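Trirkunar Community Help > Home & Kitchen > Small spaces

Where do I keep play food when the table gets used for everything?
Asked by Xinyi Shao, 2 October 2018

We have one white table and it fills up with small play food. I would like to clear it in one go at the end of the day. I bought a Nusby bin in September but the small stuff sinks to the bottom and then everything gets dumped out again.
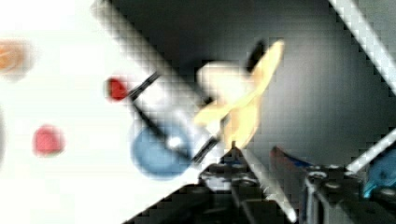 Cirilo Bermúdez: One deep bin never works for small pieces. Get shallow trays, up to 6 of them, and sort by size. Fruit in one, bottles and cups in another. Ours are 13 inches long and fit on a low shelf. Plates go flat underneath.

The other thing is to stop storing food on top of the oven. The banana always ends up there at our house too. 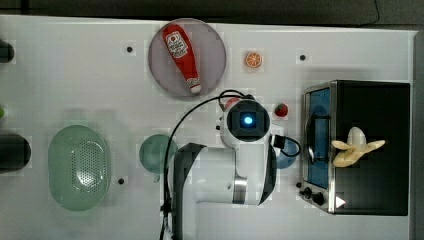

Put a tray next to the oven for whatever gets "cooked" and empty that one last. Ketchup can stay on the plate if the plate has its own spot on the shelf, then you carry both over together. Fikberg sells trays with a lip, which helps with strawberries and anything else that rolls.

Second answer, from boonyarit_932: just use a shoebox

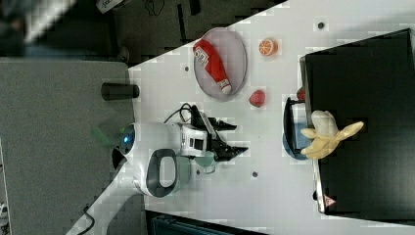 Xinyi Shao: Thanks both. A shoebox is too small for the plate, so I'm trying the trays. Do you label them?

Cirilo Bermúdez: No. Ours are different colors.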